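Packing Bench Inspection: Film and Wrap Station
Site: Drerer, Trida building, ground floor
Date: 2022-08-16

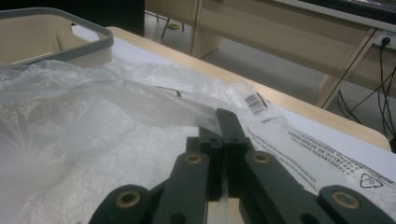

Scope covers the work surface, plastic film handling, cutting tools, waste and the floor within reach of the bench. Items are marked OK, ACTION or N/A. Comments are entered for every ACTION and wherever the last inspection left something open.

1. Work surface

1.1 Surface clean, free of grit and adhesive residue: OK
1.2 Edges free of splinters or burrs that could snag film: ACTION
Comment: Front edge, left corner, has a raised burr. Film catches on it when pulled toward the operator. Sand and recheck.
1.3 Bench level and stable under load: OK
Comment: Rear foot adjusted in December. No movement found.

2. Film storage

2.1 Rolls stored on their sides and chocked: OK
2.2 Upper rack limited to 4 rolls: OK
2.3 Stock rotated, oldest first: ACTION
Comment: Pameletti rolls placed in front of older stock. Older rolls are brittle at the outer wraps and should be used or scrapped.
2.4 Stock record matches rack: OK
Comment: Record shows 2,040 feet of clear film on hand.

3. Film in use

3.1 Loose sheets cleared from the bench between jobs: ACTION
Comment: Crumpled clear film is hard to see against a light tabletop and can hide blades and small parts. Spread or lift each piece before it goes in the bin. Do not sweep it off in a bundle.
3.2 Reusable sheets flattened and folded: ACTION
Comment: No marked place for them. Assign one shelf.
3.3 Film kept clear of the heat sealer: OK
3.4 No film hanging below bench height: OK

4. Cutting tools

4.1 Safety knives only, blades retracted when set down: OK
4.2 Blade disposal box fitted and less than three-quarters full: OK
4.3 Roll cutter guard in place: ACTION
Comment: Guard present but one screw is missing. Du Plessis has the replacement part on order. Cutter tagged out until fitted.

5. Waste and floor

5.1 Film waste kept separate from cardboard: OK
5.2 Bin liner changed at end of shift: OK
5.3 Floor free of film scraps: ACTION
Comment: Scraps found under the bench. Slip hazard, smooth concrete. Add under-bench check to the closing routine.
5.4 Aisle behind operator clear: OK
5.5 Floor mat flat, no curled corners: N/A
Comment: Mat removed for cleaning.

Follow-up

Items 1.2 and 5.3 to be closed within 5 working days. Item 4.3 stays open until the guard is secured and the tag signed off. Items 2.3, 3.1 and 3.2 to be reviewed at the next inspection.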